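Hardness of Tap Water in Two Student Residences and Its Effect on Soap Use

Project report, second-year water chemistry
Prepared by Guðlaug Gunnlaugsson

Summary

Residents of Astside have complained for several years that soap does not lather well there and leaves a grey film on basins. Residents of Ladefoged, on the other side of campus, have made no such complaint. This project measured the total hardness of the tap water in both buildings and compared the amount of soap solution needed to form a stable lather. Mean hardness was 200 mg/L as calcium carbonate at Astside and 59 mg/L at Ladefoged. Lather volumes followed the same order.

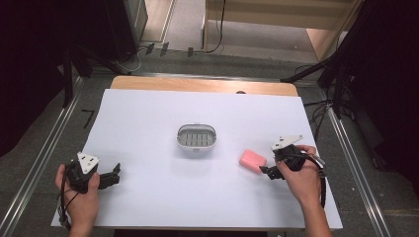
Wilorow College | Department of Chemistry | Undergraduate Projects

1. Background

Hardness in tap water comes mainly from dissolved calcium and magnesium. Both react with the fatty acid salts in soap to form insoluble compounds, commonly called soap scum. Soap used up in this way does no cleaning. Lather appears only after the calcium and magnesium have been removed from solution, so a user in a hard water area applies more soap for the same result. Synthetic detergents are much less affected.

The two residences are on different supplies. Astside draws from the college bore, which passes through limestone. Ladefoged is connected to the town main, which is fed by a surface reservoir. Neither building has a softener. The bore water is filtered and chlorinated at the pump house before it reaches Astside, but neither step changes the hardness to any useful extent.

2. Sampling

A total of 52 samples were taken during October, divided equally between the buildings. Cold taps only were used. Hot water was left out of the study, as heating causes some of the calcium to deposit as scale in the tank and the result would depend on the age and condition of the heater.

Each tap was run for a fixed period before the bottle was filled. Bottles were rinsed with the sample water, filled to the shoulder, capped and labelled with the building, floor and time of collection. Morning samples were collected before 8 am, when overnight standing time in the pipes was longest. Afternoon samples were collected after 4 pm.
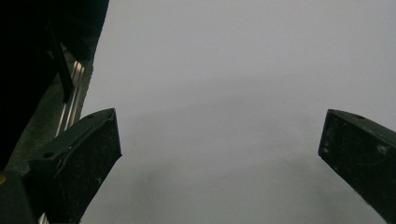

Samples that could not be titrated on the same day were kept in the laboratory fridge and brought back to room temperature before analysis. A few of the Astside bottles that had been stored showed a fine white deposit on the inside wall. These were discarded and the taps sampled again.

3. Analysis

Total hardness was found by titration with standard EDTA at pH 10, with Eriochrome Black T as the indicator. The end point is a change from wine red to blue. In the Astside samples the change was slow near the end, and the last portion of titrant was added dropwise with swirling between drops. Each sample was titrated in triplicate.

For the lather test, a measured volume of sample was placed in a stoppered flask and soap solution was added from a burette in small portions. The flask was shaken after each addition and laid on its side. The end point was taken as a lather that covered the surface without breaking for the full observation period.

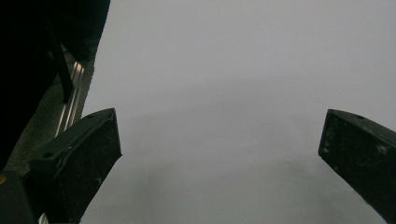

Deionized water was run as a blank and its lather volume subtracted from every reading. The soap solution was made up fresh each week, as older batches turned cloudy and gave higher volumes on the blank.

4. Results

The difference between buildings was far larger than the spread within either one. Repeat titrations on one sample differed by up to 3 mg/L. No trend was found with floor level, and morning and afternoon samples agreed within the repeatability of the method.

After blank correction, Astside water needed more than three times the volume of soap solution required by Ladefoged water. This is close to the ratio of the hardness values, as would be expected if the reaction with calcium and magnesium accounts for most of the soap consumed before lathering. 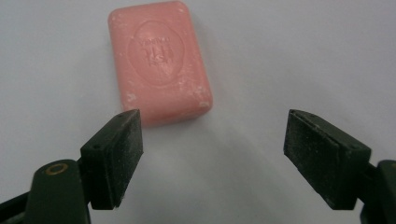
Figure 4. Pink block with pale flecks, on a white surface.

5. Sources of error

The lather end point depends on the observer and on how hard the flask is shaken. All lather tests were done by the author, which removes differences between observers but does not remove bias. Copper and iron from old pipework can interfere with the indicator, and no masking agent was added. Calcium and magnesium were not determined separately.

6. Further work

A second round of sampling in late spring would show whether the bore water changes with the season. The hot water system at Astside should be sampled separately, with the scale from the tank weighed at the next service. The raw titration readings are held with the laboratory notebook in the teaching lab and may be used by the next project group.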